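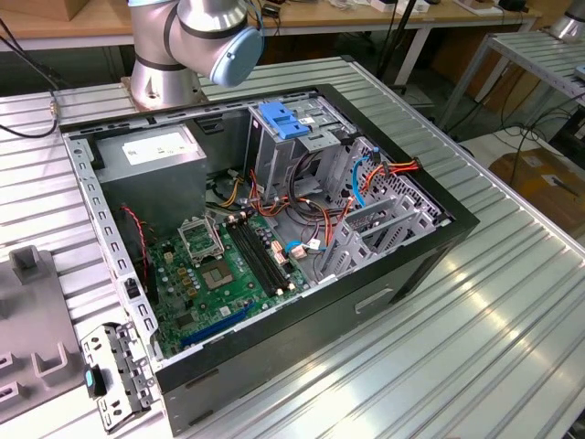
4.2 Waking without an alarm

Figure 3. Desktop PC tower lying on its side with the side panel removed.

I should say up front that I went into this part of the study as a skeptic. I've worked from my kitchen table in Kindton for years, and I was sure that people who claim to wake up "naturally" were fibbing a little (my sister included). So I asked everyone who kept a sleep diary for us to put the alarm clock in a drawer for 19 nights and write down two things each morning: when they woke, and how they felt before coffee.

We got 121 diaries back, and 80 of them were complete enough to use. The rest had holes in them — a weekend away, a sick kid, one dog who ate several pages. I kept those out of the totals but I did read them all, and some were the best reading of the bunch.

What surprised me was how soon people settled down. The first few mornings are all over the place in nearly every diary, with long lie-ins and then a night of staring at the ceiling. After that the wake times start bunching together. Safta Bratu, who went through the diaries with me, marked the bunching by hand on a long roll of paper, and we argued over where it began in each one. Where we couldn't agree we took the later day, so if anything our numbers make people look slower to settle than they were.

Naps were messier. Huller and Voicu (see Section 2) treat any nap as part of the night before, and I tried it their way first. It made a mess of my own diary! I nap when it rains, tired or not. In the end we counted naps on their own and left the nights alone, which is closer to how Porkero handles them.

Mood before coffee was scored from one to five, and I'd do that differently next time. Plenty of people wrote "3" every single day and then filled the margin with complaints about the neighbors. The margins clearly knew more than the scores did, so in Section 4.3 I go back to them and sort the comments by what people were grumbling about.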